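Desk & Paper Talk > Notebooks > Cheap A5 notebooks, worth buying a stack?

gridlock_jo
Feb 6, 2018
Need work notebooks, A5, ruled. Burning through them at the rate of one every few weeks – meeting notes, lists, phone numbers I never call. Was buying the Carretero hardcovers but can't justify it any more. Anyone buy the plain cheap ones in bulk? Do they hold up? Fountain pen sometimes, mostly ballpoint.

marblehead
Yes. Went through this last year. Got a pile of the yellow and white ones, the ones that say NOTEBOOK up the side in huge letters in case you forget. Cover also says "A work notebook used by all victorious champions". Not feeling victorious but ok. Paper is fine for ballpoint. Haven't tried a fountain pen. 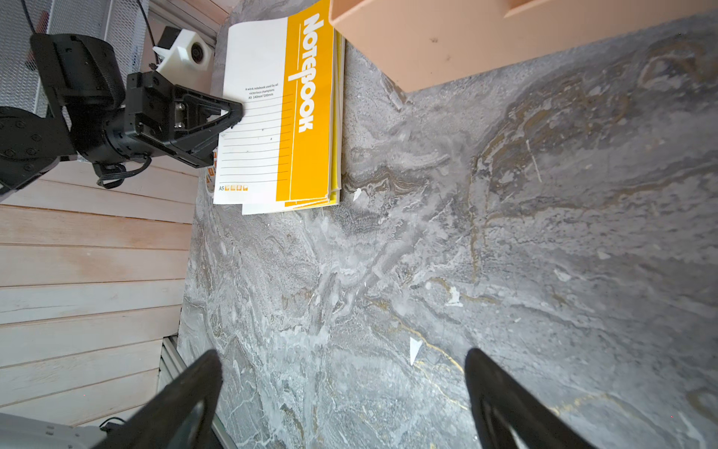

Only real gripe is storage. I keep them flat, stacked, next to where I work, and the one in use goes on top. Standing them up on a shelf the covers bowed. Also date the inside cover or you will never find anything agian.

inkspill
Disagree on flat. Flat stack = you need the bottom one every single time. Upright in a magazine holder, packed tight, no bowing. If they bow you left too much room.

marblehead
Packed tight they bowed. Different covers maybe.

gridlock_jo
What's the real size on those? Last "A5" I bought was not A5, didn't fit my sleeve.

marblehead
Cover says A5 140mm*200mm. So a bit under.

pedantic_pete
That isn't A5 then. A5 is 148 x 210. Drives me nuts. Half the cheap ones do it, trim it down and print A5 on the front anyway.

inkspill
who cares, it's a notebook

pedantic_pete
Anyone with a cover cares. My Vutura sleeve is cut for true A5 and a smaller book slides around in it and chews up the corners. OP asked about a sleeve!!

gridlock_jo
I did ask. Mine is a Dranunberg, elastic strap type, so smaller might be ok? Bigger was the problem last time. Wouldn't close.

tallyho_88
Smaller is fine in the strap ones. Have the same sleeve. Put a loose sheet of card behind the back cover, stops it sliding.

On the stack question – I'm with marblehead, flat. But not on stone or anything slick if it's a tall pile, mine went over onto the floor. Felt mat fixed it.

marblehead
Mine sit on marble, never had a slide. Short stack though.

inkspill
"short stack" so you don't even have the problem lol

quietmargins
Whatever you do don't buy 60 of them like I did. Price looked great. Closet is now notebooks. Buy a few, fill one, then decide. If the paper's bad you're stuck writing on it for years.

Also Grirkamance do a ruled one, thicker paper, costs more. Takes fountain pen ok, tiny bit of feathering with wet nibs.

gridlock_jo
Ok. Getting a few of the cheap ones for work and one Grirkamance for the pen. Flat stack for now. Pete I will measure with a ruler when they come and report back

pedantic_pete
Thank you. Measure the pages too, not just teh cover.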